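Gestulau Hand-Guiding Kit

Teach your arm a job the way you'd teach a nephew to parallel park: grab hold and steer, with less yelling. The Gestulau kit lets you lead the arm through a task by hand, or drive it from across the room with the matching remote grip. Either way it records the joint positions, the finger opening and the wrist camera view together, so you don't spend your evening lining up files.

Hendrik Van Hecke designed the grip after a long winter at Fullthorpe with a teach pendant he still won't discuss.
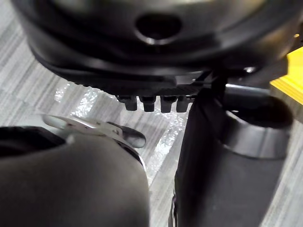

Most people get a usable demonstration by their fourth try. The first three are for finding out how much you rely on your own wrist – the arm bends in fewer places than you do, and it will let you know. Bad takes can be deleted with one button, which we made large.

In the box: remote grip, wrist camera, 2 cables, mounting plate and a printed manual by Hjørdis Sæther that people have been known to read.

Storage: 1000 demonstrations on the base unit
Warranty: 18 months
Fits: Grasura and Midtbø arms

The older Midtbø wrist needs an adapter, sold separately. Yes, we know. Orders placed before noon ship the same day.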